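Tidying robots: house rules that keep the lounge (and the robot) in one piece

Posted Friday, December 13, 2019

I've been collecting tips for working alongside a tidying robot since April, and the list has got long enough to deserve a page of its own! Most of it comes from the shared lounge at Cladcombe, where we have a two-armed machine picking up after people, and a few come from readers who wrote in after the last page on floor-cleaning. If you only do one thing, do the first.

Clear people before you clear rubbish. Arms on, people out of reach. We use an arm's length plus one big step, measured from the gripper at full stretch and never from the body. Walk it out once with the arms extended and you'll be surprised how far it goes.

Keep one hand free for the stop button. Whoever is minding the robot does nothing else — no phone, no mug, no holding the bag open for it. Test the stop at the start of every session, before the first pick.

Write down what counts as rubbish. This sounds silly until you watch two sensible adults disagree over a half-read newspaper. Our sheet has 7 lines on it and lives inside the cupboard door. Anything not on the sheet gets left where it is, and a person decides later.

Bottles: cap on, always. A bottle with its cap on can be tipped, squeezed a bit too hard or dropped, and your carpet will survive. If there's no cap, a person takes it to the sink. Same goes for cups, cartons and anything with a straw. Glass and tins are people jobs too in our lounge, however good the grip is.

Grip low and go slowly. Thin plastic buckles in the middle, so we teach the hold on the lower part of the bottle and bring the speed right down for the lift. Once it's clear of the furniture you can let it move along a bit faster.

Get the bag standing up first. A flat bag is a misery for any gripper. Shake it full of air, roll the top outwards to make a collar and bunch the base so it sits by itself. The Grestetti liners hold a collar beautifully, but the cheap ones are fine if you double the roll. And don't use a bag that's more than half full; swap it early.

Watch your cables. Before each reach, look at where the cable will be at the END of the movement as well as the beginning. Chair legs and table bases are the usual snags. A loose loop with a bit of slack is what you want, and if it's pulled tight, stop and start again.

Put things where they belong before you start. Tables against the wall, chairs pushed back, cushions on seats, so the machine meets the same room each time. I can't tell you how much calmer everything gets! 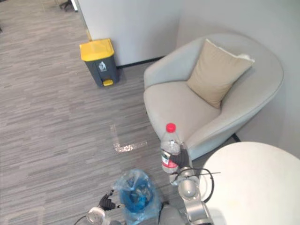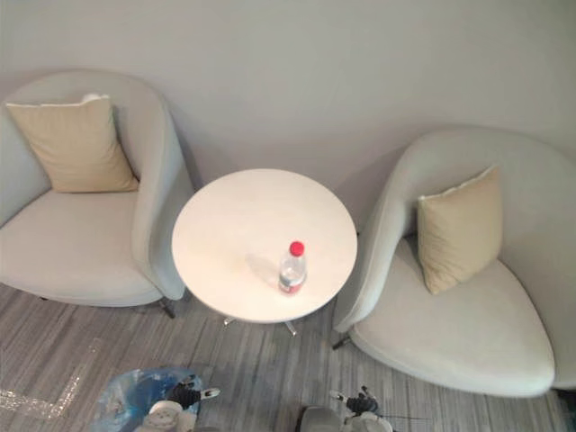 Wipe the fingers between jobs. Sticky fingers drop things late, usually over the upholstery. A barely damp microfibre cloth, power off, then a dry one. We keep ours in a Hegarty tub on the trolley, and the cloths go in the wash with the tea towels (no fabric softener, it leaves them slippery).

Keep a log, even a scruffy one. Ours is an exercise book with the date, what was picked up, what was dropped and who was minding. We're at 479 entries now and it has settled more arguments than I can say. Near misses go in red pen. If the same thing turns up in red twice, we stop doing it until the rule has been rewritten.

Finish with the arms down and parked, power off at the wall, bag tied and taken out by a person. Several of you have asked for our checklist on one side of A4, and Virska have kindly said they'll print a batch on wipe-clean card. Leave a note below if you'd like one and say whether you want the version with the big lettering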